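I have never trusted hanger advice. Every spring some closet expert tells me that matching hangers will change my mornings, and every spring I look at my shirts and doubt it. So when Sewwandi Hettiarachchi wrote to say I should throw out the whole mixed lot and go all gray plastic, I wrote back asking what was wrong with the old ones. She said they looked sad. Fine.

My problem is the tangle. Put more than two plastic hangers in a heap and the hooks find each other. Pull one and you get its cousins. The usual tip is to stand them all in a basket with the hooks up, and I tried that for most of May. It works until you're in a hurry, and then it's a heap again, only now with walls.

Thijs Smits swears by laying them flat on a table and sorting from there, all the hooks facing one way. I'll give him half a point. You can see which one is on top — that much is true — but it needs a clear table, and who has a clear table on laundry day?

I'm also not sold on the shape. The curvy ones are supposed to be kinder to shoulders. My sweaters have not reported any difference. The little pegs and hooks for straps are handy if you own things with straps. I own two.

Priit Ots says to buy fewer clothes. He may be right, but I didn't ask him.
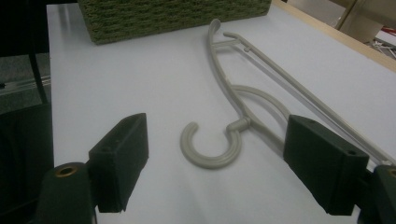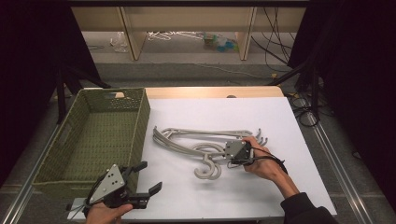
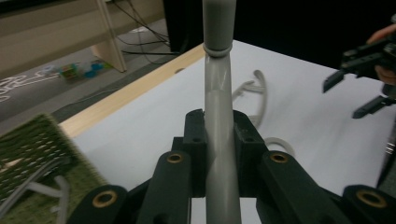
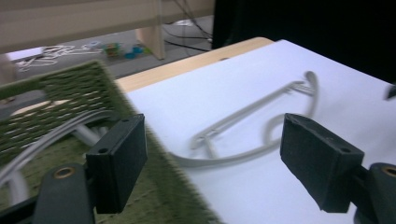

Gray plastic, on the table. The green basket is in the second one.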